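Forum Maison & Atelier > Bois et finitions

Huile ou vernis pour une table en bois clair ?

mirabelle_du_lac
Bonsoir à tous, je me lance enfin ! J'ai récupéré la table de ma tante (bois clair, plateau mis à nu en juin) et j'hésite depuis des semaines. Mon mari veut du vernis, moi j'aimerais garder le toucher du bois - vous savez, cette douceur quand on passe la main. On y mange matin, midi et soir, avec trois enfants. Vous feriez quoi ?

Tonton_Rabot
Bienvenue Mirabelle ! Huile, sans hésiter. Trois couches fines d'Astby, un chiffon qui ne peluche pas, et de la patience. Une tache ? Un coup de grain 600, on remet de l'huile et c'est reparti.

pascal47
Pas d'accord avec Tonton, avec toute mon amitié. Trois enfants et du jus de raisin, l'huile ne tiendra pas l'hiver. J'ai passé du Woltora satiné il y a des années et je n'y ai plus touché.

Tonton_Rabot
Et le jour où il s'écaille, ton Woltora, tu ponces tout le plateau, mon cher Pascal...

HarunaKoyama
Bonjour ! Chez nous c'est du vernis, un peu brillant, et j'en suis contente, même si le bois clair renvoie beaucoup la lumière. Bon courage, et donnez-nous des nouvelles !
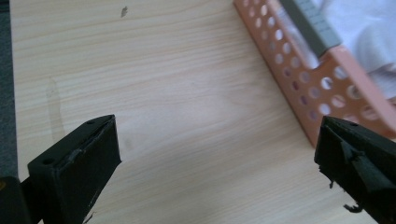 Le plateau chez moi, en pleine lumière

12 réponses - 670 vues - 4 partages

Sujets récents
Poncer un escalier sans tout démonter
Cire Hirose : vos avis
Auréole sur un buffet ancien

Contact | © Forum Maison & Atelier | Haut de page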